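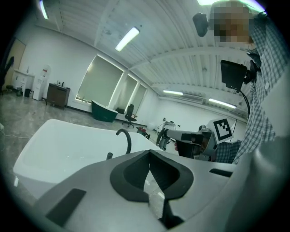
Pendwood reedita en un solo volumen los cuentos de caballería de la serie Lornow

La editorial infantil Pendwood publicará en octubre la edición íntegra en castellano de la serie Lornow, un ciclo de relatos ilustrados para lectores de seis a nueve años que llevaba varias temporadas descatalogado. El volumen reúne los 11 cuentos originales en 200 páginas, con encuadernación en tapa dura y cosido con hilo.

Según la ficha técnica remitida a librerías, el libro se divide en tres partes, que corresponden a los tres tomos de la primera edición. El orden interno de los relatos se ha modificado en dos casos. «El foso helado» pasa a abrir la segunda parte y «La torre sin escalera» cierra el conjunto, tal como figuraba en el plan inicial de la serie. La editorial conserva los títulos conocidos por los lectores, salvo «El escudero torpe», que ahora se llama «El escudero de Lornow».

La traducción es nueva. La anterior partía de una versión intermedia y había perdido buena parte de las rimas que cierran cada cuento. El texto actual se ha trabajado a partir del original y recupera esas rimas en versos de ocho sílabas. También se han unificado los nombres de los personajes, que cambiaban de un tomo a otro. El dragón Stanley, llamado «Estanislao» en los dos primeros tomos y «Stan» en el tercero, mantiene en toda la obra su nombre original.

En cuanto a las ilustraciones, Pendwood ha vuelto a digitalizar las láminas a color y ha descartado los archivos utilizados en la última reimpresión, en los que los azules aparecían desplazados hacia el verde. Las viñetas en blanco y negro que encabezan los capítulos se reproducen a tamaño real. En la primera edición estaban reducidas para ajustarse a una caja de texto más estrecha.
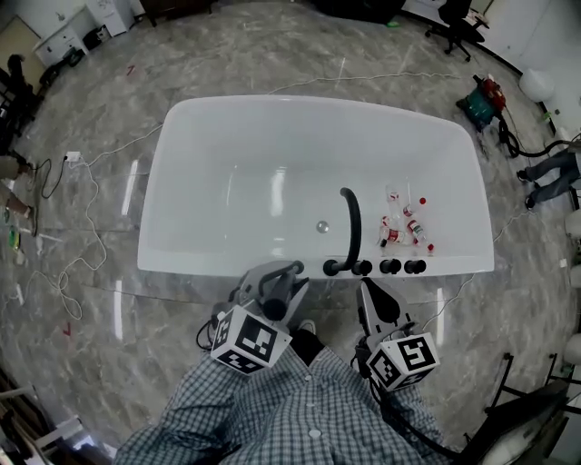
El cuerpo de letra sube dos puntos respecto a los tomos sueltos y el interlineado se amplía en la misma proporción. Se ha optado por una tipografía con serifa, sin partición de palabras a final de línea, criterio que la casa aplica a toda su colección de primeros lectores. El papel es un offset ahuesado sin brillo, destinado a la lectura en voz alta con luz de mesilla.

La obra incorpora dos materiales inéditos en castellano. El primero es un mapa desplegable del reino de Lornow, situado en la guarda delantera. El segundo, un glosario de términos de armería y heráldica con entradas breves, que remite a la página en la que aparece cada palabra por primera vez. No se incluye el cuaderno de actividades que acompañaba al tercer tomo.

La distribución correrá a cargo de Peltonen, que sirve desde el año pasado el fondo infantil de la editorial. Las librerías podrán cursar pedidos en firme a partir de septiembre, y los ejemplares en depósito se limitarán a 3 por punto de venta durante el primer mes. Las bibliotecas escolares dispondrán de una tirada aparte, con lomo reforzado y el mismo contenido. Esa tirada no llevará el mapa desplegable, que se sustituye por una doble página fija.

La edición digital se pondrá a la venta a la vez que el libro impreso, en formato de maquetación fija. Pendwood no prevé por ahora una versión en audio, y los tomos sueltos no volverán a imprimirse. Los ejemplares que queden en el almacén de la distribuidora se servirán hasta agotar existencias, sin cambio de precio ni de código.

El siguiente título de la colección será otro rescate del fondo, una recopilación de fábulas de bosque en formato apaisado. La editorial no ha comunicado todavía el número de páginas ni el mes de salida.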